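Emdale Chopping Board Oil, from Watis

239 ml bottle, made in small batches at Dultdale

If you have a wooden board that you're fond of, and most of us do have one that gets reached for before all the others, you'll know how it starts to look tired after a winter of onions and bread crusts. The colour goes dull, the surface feels a bit rough under your palm, and you begin to wonder whether it's time for a new one. It very rarely is. What it wants is a drink of oil and a night left alone, and that's what we've been making Emdale for since 2000.

We started with a single pan of the stuff for our own kitchens, and then for our neighbours' kitchens, and it has grown from there without our changing the recipe very much. It's food-safe mineral oil with a little beeswax melted in, so it pours easily on a warm day and goes slightly cloudy on a cold one. Cloudiness does no harm at all - stand the bottle in a mug of warm water for a few minutes and it will clear.

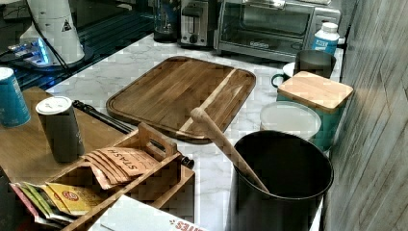
People often ask us why they can't use the olive oil they already have in the cupboard. You can, of course, but cooking oils turn after a while and leave a stale smell that's a real nuisance to get rid of. Emdale doesn't go off and has hardly any smell of its own, just a touch of honey from the wax if you put your nose right up to it.

How to use it

Wash your board, dry it with a cloth and stand it on its edge until it's dry right through. Overnight is best. Pour a small puddle of oil in the middle and work it outwards with a soft rag, going with the grain, and don't forget the ends, where the wood drinks the most. If your board has a groove, run a corner of the rag along it. Leave it until morning and wipe off whatever hasn't soaked in.

A brand new board likes 3 coats, one a day. After that, once a month is plenty, or whenever water stops beading on the top. Spoons, rolling pins and salad bowls can all be done in the same way, and I tend to do the whole lot together on a wet afternoon with the radio on. 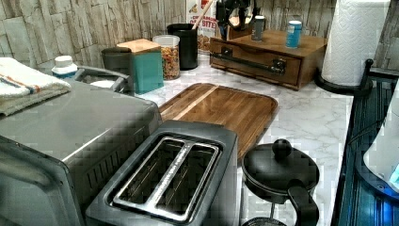
Kitchen worktop with toaster and towel.

Please don't put anything you've oiled in the dishwasher! It will undo all your good work in one go, and may split the wood into the bargain.

What you get

One bottle of Emdale oil with a pouring cap, and a cotton rag. One bottle should do 12 coats on a middling sort of board.

Goes well with

Han Board Balm, our thicker wax for boards that have gone very dry. Use the oil first, then the balm on top.

Storing and returns

Keep the bottle upright with the cap on, away from the cooker and out of reach of little ones. Lay used rags out flat to dry before they go in the bin. Unopened bottles can come back to us at Dultdale for a refund.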